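Folgate guideline

The Folgate guideline is a voluntary code of practice for tabletop work with two robot arms sharing one surface. It was drawn up at Murnetthorpe and first circulated in April as a draft of 3 pages. Supporters call it a standard. It has no certifying body, and no penalty follows from ignoring it.

Content

The guideline covers clearance between facing grippers, the routing of cables on the outside of the arm, and the handling of light, flexible objects such as artificial flowers. An arm holding such an object is to be treated as larger than its own housing, with leaves and hanging stems counted as part of its reach. Items not in use should lie outside the shared zone. The text never says how large that zone is, and two readers can apply the rule to the same table and reach opposite results.

Cables get a single paragraph. It asks that loops be "kept short," with no length given.

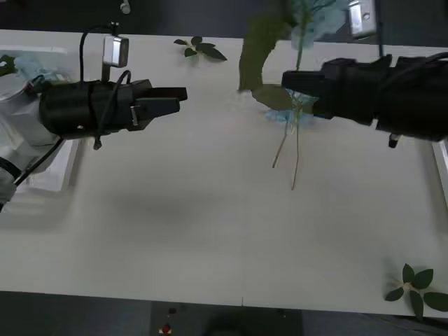
Tamsin McKinnon has argued that a vague rule is still worth having, as it makes operators look at the table before they start. The same could be said of a sticky note, and the claim has not been tested.

Evidence

The draft cites 608 trial runs at Brandão, of which 229 were stopped early. The reasons for stopping are not broken down, so the share owed to poor clearance is unknown. A later summary by Clarkuleo gives the total as 3313 runs without explaining the difference. Ľubica Sýkora asked for the run logs in writing; the version dated 13 April 2020 lists her request as "noted."

Adoption

Several workshops say they follow the guideline. As it sets no measurable limits apart from a slow approach speed, which each site picks for itself, it is hard to see how any of them could fail to.

See also: Collision avoidance; Cable management; Shared workspace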